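21/05/2021

I slept badly again and woke before the alarm, so I made tea and wrote to my sister until it was light. The letter is now four pages and says very little. I told her about the allotment, because she asks each time, and I think she imagines something much bigger than it is.

The news from the allotment is that the beans have come up. I put them in too early, as Mehrangiz warned me, and for two weeks I looked at bare soil and felt foolish. This morning there was a row of bent green necks, all leaning the same way. Something has eaten three of them already. I suspect slugs. I went out with the torch at ten yesterday evening and found 18 on the path by the water tank, but none near the beans, so perhaps I accuse them wrongly. 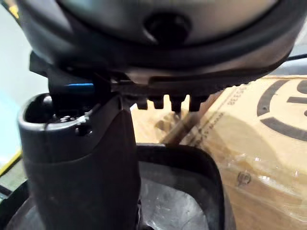 The soil on our side is still heavy. When I took over plot 100 from old Behrouz Tabrizi he told me to dig in everything I could find, leaves, straw, cardboard, and to be patient for five years. I am in the third year. In the dry weeks it goes hard like a plate and the water runs off to the neighbours, who have never complained. I bought one bag of Humulik at the garden shop to try it on the half with the carrots. It smells of forest and it cost more than I like to say. If the carrots come out straight I will admit it was worth the money.

Teguh came by on his bicycle before lunch with a tray of leeks for me. He had sown far too many, as he does with everything. We stood and talked for an hour with our backs against the shed. He is thinking to give up his greenhouse, because the glass is old and each winter takes another pane. I said he should wait until September, when the tomatoes are finished, and decide then. He said I always tell people to wait. It is true, I suppose. I learned it from my father, who waited with most things and was quite content.

We planted half the leeks together. He makes the holes with a broom handle and drops each one in without pressing the soil, only water after. I had always pressed it. I did his row in his manner and mine in my manner and I marked them with sticks, so we shall see.
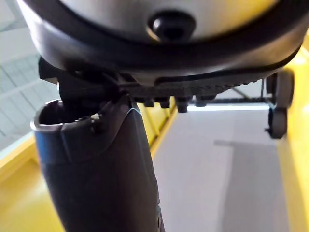
In the afternoon it rained properly for the first time this month, and I stayed in and did the paperwork for the water. The bill is 644 this year for the whole lane, and we divide it by plots. Abbas does not agree with that and wants to divide it by size. He wrote a long message. I have not answered yet — I want to answer kindly, and today I was tired.

Ardalan telephoned in the evening. He is well, he is eating, he has a new pair of shoes. He asked if there will be strawberries when he comes. I said there are flowers, and that I can promise flowers only. He laughed and said he would bring cream in any case.

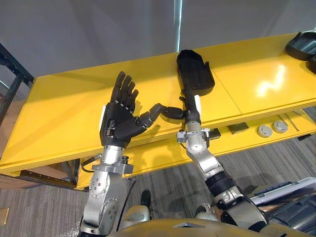 The two hands over the long yellow table.

Still raining now, at half past nine. I left the shed window open and my good gloves are on the sill. I shall go tomorrow early, before the post, and put the net over the strawberries too.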